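The Charger You Already Have

My new phone came in a box so thin I thought they had sent me the wrong item. Phone, cable, a folded sheet of safety warnings in gray type. No charger. A line on the back of the box told me this was good for the planet, and a line on the order page told me I could add one for 30 dollars.

I have been chewing on this for months now, and I still don't buy it.

The argument goes like this. Everybody has a drawer full of chargers. Shipping another one to people who don't need it is wasteful, so leave it out, shrink the box, fit more boxes on a truck. I have no quarrel with any single step of that. My own drawer is a disgrace. What I would like to know is where the savings went, since the phone cost the same as the one before it, and that one came with a charger.

The phone is a Zumov, for what it's worth. I don't think they are worse than the rest. Fokus did the same thing a year earlier and got yelled at for it, and by the time Zumov followed along most people had stopped yelling. Dauda held out for one more model and ran ads about it, and then quietly took the charger out too. I remember those ads. I wonder if anyone at Dauda does.

Then there is the matter of the drawer. I went through mine one evening in July to see how many of those old chargers would do the job. Most of them have the wrong socket. The new cable has the small oval plug at both ends, and nearly everything I own takes the big flat one. A few that did fit were so weak that the phone put up a message saying it was charging slowly, as if I were the one letting it down. In the end I had 3 that worked, and one of those gets hotter than I like.

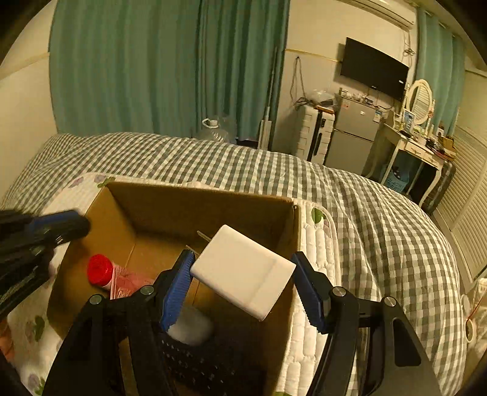
By the author of "Small Print"

So I bought one. Most people I've asked did the same. It came in its own box, inside a padded envelope, inside a van, on a separate trip from the phone. I would love to see that van in somebody's green report. I have read two of these reports front to back, and they are very good on how many phone boxes fit on a pallet and very quiet on what people order the following week.

A defender of the policy will say that this is a passing problem. Once everyone has one decent charger with the right socket, the waste goes away. Maybe so. I heard the same thing about the last plug, and the one before it. I would find it easier to believe if the charging speeds printed on the boxes didn't creep up every couple of years, with a note in small type saying you need the newest charger to get them.

There is an easy way to do this fairly. Put a box to tick on the order page: charger or no charger, same price, and a few dollars off if you skip it. A repair shop in Neminberg that sells refurbished phones does exactly that. The owner told me that of the last 200 buyers, well over half took the discount. These are people with drawers like mine. They were perfectly willing to go without, and all it took was giving them back a little of the money.

That is the part that bothers me. I don't mind being asked to use less. I turn off lights, I fix my shoes, I kept my last phone until the screen came loose. But when a company selling a 700 dollar phone tells me we are all making a sacrifice, I want to see theirs - and so far the only thing I can find that got lighter is my box.

The next time I order I plan to write and ask for the price of the charger to be taken off. I expect a form letter with a leaf on it.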